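Vumelum: bed and laundry handling set

README

We're really pleased to share this one! Vumelum holds 428 recordings of cloth handling on and beside a bed, made with pairs of hand-held grippers for the room teams at Pendlow. The soft stuff is the hard part – sheets, shirts, anything that crumples.

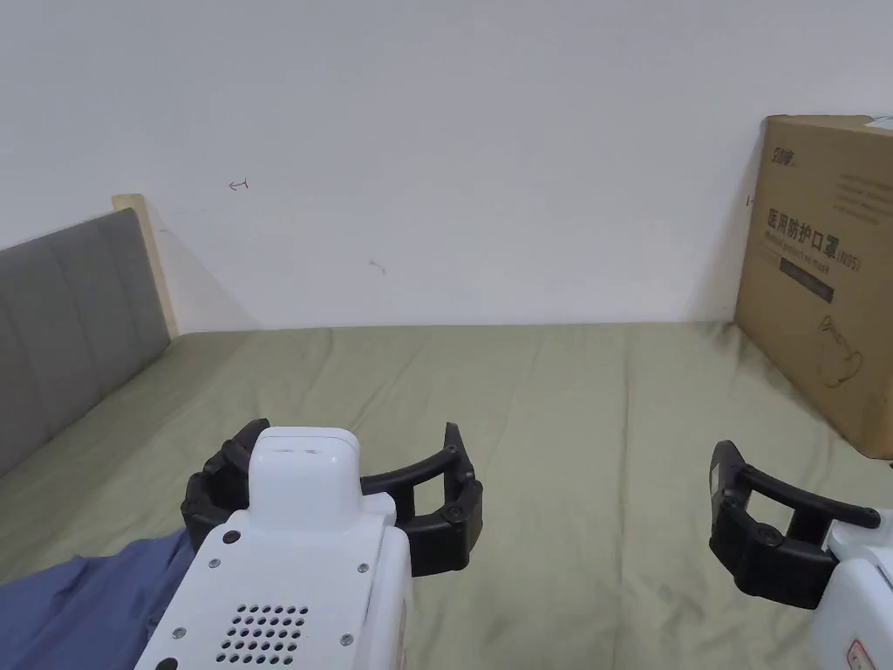

One room attendant asked whether her hours would shrink. Pendlow's answer is in the notes: 90 shifts compared, same hours, less bending.

Files are split by room, 198 for training on cloth alone. Grasps look like this:
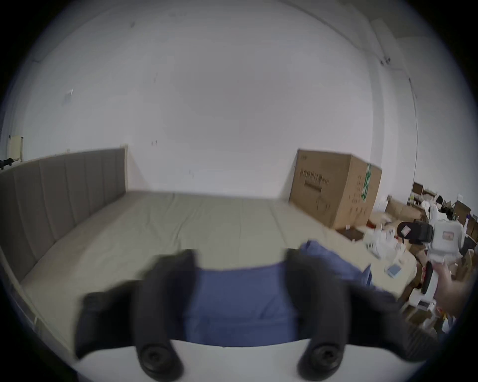 Let us choose which jobs it takes first, another attendant wrote, and version 2 will do so.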